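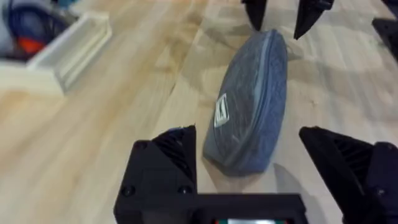 The zippered pouch in blue-gray, on a light wooden tabletop.

DREMBY POUCH FROM BOMULMONT GOES ON GENERAL SALE, WITH ONE ZIPPER AND NO APP

LULLENLOW, 2024-02-14 – Bomulmont, maker of small soft things for holding small hard things, today puts the Dremby zippered pouch on general sale. It is long, flattish and oval, narrower at one end than the other, and it closes. The company is aware that other pouches also close.

The Dremby was sold last July as a trial run of 533 pieces through the workshop counter in Lullenlow and a short list of stockists. The run was meant to last until winter. It lasted 3 weeks, a good part of which the Bomulmont office spent explaining to callers that the display pouch was also gone, and that no, they could not have the one on the receptionist's desk with the receptionist's glasses in it.

"We asked people what they were keeping in it and braced ourselves," said Rodrigo Bastos, who runs product at Bomulmont. "Chargers, mostly. Earbuds. Hearing aid batteries. One gentleman keeps a smaller pouch in it, and we didn't feel it was our place to ask what was in that."

The shape came out of a long argument about drawers. Rectangular pouches stack well in the shop and then spend the rest of their lives with a corner stuck in the runner. The Dremby has no corners to speak of. The zipper follows the curved outer edge, so the pouch opens along its side and the owner can see the thing being looked for before tipping everything else onto the table. Bomulmont tested the opening on staff members who had been told to find a single key while being talked to. Results improved on the old model, though one tester asked that her time not be published.

The color is a muted blue-gray that the workshop calls Fonseca, after the street behind the building, which is also blue-gray for most of the year. The surface is soft and a little mottled, and a small white label sits on one side. Earlier samples had a much larger label. In a customer survey, 103 people replied, and a healthy majority used the comments box to say that they knew what a pouch was and did not need it announced.

Other colors were considered. A bright orange made it as far as a meeting. It was easy to find in a bag, everyone agreed, and everyone went on to pick the blue one when offered a sample to take home. The orange may return if the mood of the country changes.

For the general release, Bomulmont has made 2,759 pouches, and has told the stockroom that this is plenty. The stockroom has asked for that in writing.

"I'm not going to stand here and say it will organize your life," said Bastos. "I own four and I was late this morning looking for my train pass. It was in one of the four. But I only had to open four things, and last year it would have been a coat, two bags and the car."

The launch also brings back the company's mending desk, closed during last summer's rush. Owners of any Bomulmont pouch, including the old rectangular ones, may bring or mail it in to have a zipper looked at. Please empty the pouch first. The desk is still holding a set of allen keys, a baby tooth and a library card from the previous round, and would like them claimed.

Availability

The Dremby zippered pouch in Fonseca goes on sale today at the Bomulmont workshop counter in Lullenlow and through participating stockists. It is sold singly. Requests for a matching set of different sizes have been noted and passed to the people who make the patterns, who have gone quiet.

Stockists wishing to reorder should use the trade form and not the general inbox, where reorders are currently filed between wedding invitations and a dispute over parking.

About Bomulmont

Bomulmont designs and sews pouches, cases and rolls for household and travel use at its workshop in Lullenlow. The company has never made a bag with wheels and has no plans to begin.

Press contact

Press office, Bomulmont, Lullenlow. Samples are available for review on request. The company would like the samples back, and says so every time.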